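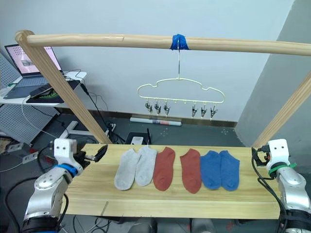
Branelora 混动车高压电池健康度数据集 说明文件

版本日期:2024年7月18日

一、概述

Branelora 收录混合动力与插电式混合动力乘用车的高压电池检测记录,用于电池容量衰减建模和剩余寿命估计。数据由 Poton 检测站网络采集,Grirkex 负责清洗与字段统一。本版共 3,405 条检测记录,来自 121 辆车。同一辆车有多次检测的,以 vehicle_id 关联。

本数据集不含纯电动车,也不含 48V 轻混车型。

二、文件结构

records.csv 检测记录主表,每行一次检测
vehicles.csv 车辆静态信息
cells/ 单体电压曲线,每次检测一个 parquet 文件
splits/ 训练、验证、测试划分
CHANGELOG.md 变更记录

所有文本文件为 UTF-8 编码,无 BOM,换行符为 LF。在 Excel 中直接打开 records.csv 会丢失 record_id 的前导零,请以文本格式导入。

三、主要字段

record_id:检测编号,字符串。
vehicle_id:车辆编号,已做单向散列。
odo_km:检测时里程,单位公里,整数。
pack_temp_c:电池包平均温度,单位摄氏度。
soc_start、soc_end:检测起止荷电状态,取值 0 到 1。
cap_ah:实测容量,单位安时。
soh:实测容量与标称容量之比。新电池可能大于 1,未做截断。
r_int_mohm:整包直流内阻,单位毫欧。
cool_type:冷却方式,取值 air、liquid、unknown。
flag:质量标记,见第五节。

标称容量以 vehicles.csv 的 cap_nom_ah 为准。更换过电池包的车辆,pack_seq 从 1 起递增,计算衰减时须按 vehicle_id 与 pack_seq 联合分组。

四、采集方法

检测前车辆静置不少于四小时。放电使用 Sayce 双向负载,恒流,倍率 C/3。插电式车型从满电放至厂家允许的下限;普通混动车型可用窗口较窄,仅在该窗口内放电,再按开路电压曲线外推容量。外推值与直接测得值同在 cap_ah 一列,用 cap_method 区分(direct 或 ocv)。两类数值的误差分布不同,混合训练时建议将 cap_method 作为输入特征。

内阻由 10 秒脉冲法测得,未做温度补偿。

单体曲线采样间隔为 1 秒。部分风冷镍氢电池包只能读到模组电压,此类文件的列名以 mod_ 开头,其余以 cell_ 开头。

五、质量标记

0:正常。
1:检测温度超出 15 至 35 摄氏度。
2:放电中断后续测,容量为两段相加。
3:单体数据缺失或不完整。

标记为 2 的记录有 123 条,默认划分已将其排除。需要使用时,在加载脚本中设置 include_resumed=True。同一记录符合多项时只保留数值最大的标记,因此标记为 3 的记录中也可能有温度超限的情况,应另行检查 pack_temp_c。

六、划分

按车辆划分,同一 vehicle_id 不会跨集合出现。测试集偏重高里程车辆,与训练集的里程分布不一致,这是有意设置。需要同分布评估的,请使用 splits/iid.json。

七、已知问题

1. 早期记录的 odo_km 有一部分以英里录入,已换算,四舍五入误差不超过 1 公里。
2. 某检测站的电流传感器存在零点漂移,受影响的 cap_ah 偏高。该站记录保留,station 字段值为 P07。
3. 液冷车型的 pack_temp_c 在部分协议下返回的是冷却液入口温度,目前无法区分。
4. cells/ 中个别文件首行时间戳重复,读取时取后一行。

八、适用范围

可用于衰减趋势研究、估计算法对比和教学。不适用于单车保修判定、二手车定价或安全评估。样本来自主动送检车辆,存在选择偏差,不代表在用车辆总体。

九、更新计划

下一版计划于12月发布,拟增加 400 条冬季低温检测记录,并将 pack_temp_c 拆为两列。字段改名会在 CHANGELOG.md 中列出,旧列名保留一个版本。

十、许可与引用

数据以 CC BY 4.0 发布,加载脚本以 MIT 许可发布。引用时请注明数据集名称和版本日期。

联系我们:通过项目仓库提交 issue | © 2024 Branelora 项目组 | 返回顶部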